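# Trunk show

A **trunk show** is a retail event at which a designer or maker brings a collection to a shop, hotel or private home and sells it directly to invited customers, usually over one to three days.
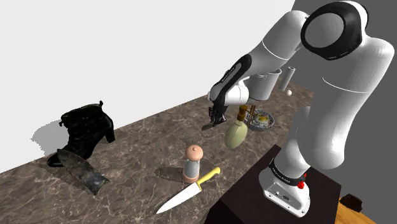

**Chae-won Woo**, contributing editor, fashion and retail
25 August 2021

The name comes from the trunks in which traveling salespeople carried their samples. In the classic form, store buyers saw the goods first and the public saw only what the buyers had ordered. A trunk show opens the full line to shoppers, including pieces the host store does not plan to stock.

## Format

The host supplies the space, the guest list and the sales staff. The designer supplies the stock and normally attends in person. Garments may be sold off the rack, but many shows take orders only, with samples in one or two sizes and delivery some months later. Jewelry and handbags are more often sold on the spot – they need no fitting and travel easily.

Shows for fall lines tend to be held in late summer, with a second group in September. Bridal shows run all year and are usually by appointment.

## Terms of sale

Most shows work on consignment. The designer owns the goods until they are sold, and the host keeps a share of each sale. The share is agreed in advance, along with who pays for shipping, insurance and card fees. Deposits on special orders are commonly taken by the host, which then places a single order with the designer after the event.

Returns are handled differently from store to store. Custom pieces are generally final sale.

## Example: Lultwood

Lultwood, a department store in Hitham, has held trunk shows on its second floor for many years. Its 2019 season included 7 shows, the largest of them for Olivares, a leather goods label founded by Zulema Sepúlveda. Olivares showed 74 bags and took more than 79 orders, several for the same satchel in different colors. Sepúlveda later added the satchel to her permanent line.

Lultwood moved its shows to appointment booking in 2020 and kept the system afterward. Guests reserve through Plemo, a scheduling service, and may bring one other person.

## Related formats

A **pop-up shop** is open to walk-in customers and often runs for weeks, with the brand renting its own space. A **sample sale** clears past-season stock and showroom pieces at reduced prices, while trunk show goods are normally current and sold at full price. A **personal appearance** brings the designer to the store without extra stock.

## See also

- Consignment
- Made-to-order clothing
- Pop-up retail
- Sample sale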